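Search this blog Type and hit enter

Does anyone really need a buyer's letter from Gethin?

Got another one in March. Cream envelope, my name in a font meant to look like handwriting, and a promise that "a family is waiting" to buy on my street in Kollthorpe. I've lived here 11 years and have yet to meet this family. They must be very patient people.

The letter says homes near me are going under contract in eight days. Which homes? I walk the dog past three signs every evening, and one has been up so long the post leans. When I called and asked for addresses, the man on the phone told me the number was "area wide." The area, after some pushing, included Brastumside, a half-hour drive and a whole different school district.

Then there's the estimate. Gethin's website put my house almost 40 thousand over what the appraiser came up with when we refinanced. I'd love to believe it. I'd also like to know how a website values a kitchen it has never set foot in.

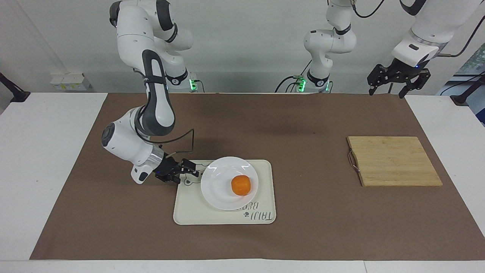 Brown paper over a white tabletop

My neighbor Kamala Sastry took the bait last fall. She listed high because they told her to, and paid $200 for a "launch package" that as far as I can tell was a lawn sign and some balloons. Two price cuts later she sold for pretty much what she'd guessed at her own dining table. She isn't bitter about it. I'm a little bitter for her.

Maybe the Skotlow people across town are better. A reader wrote to say they charge a flat fee and skip the letters. Fine, but I asked for the fee schedule and got a link to book a call, so I'm putting them in the same drawer for now.

If you're thinking of selling, ask whoever knocks for the last few addresses they closed, what each was first listed at, and what it sold for. Get it on paper. I asked Gethin for that list and I'm still waiting, same as the family.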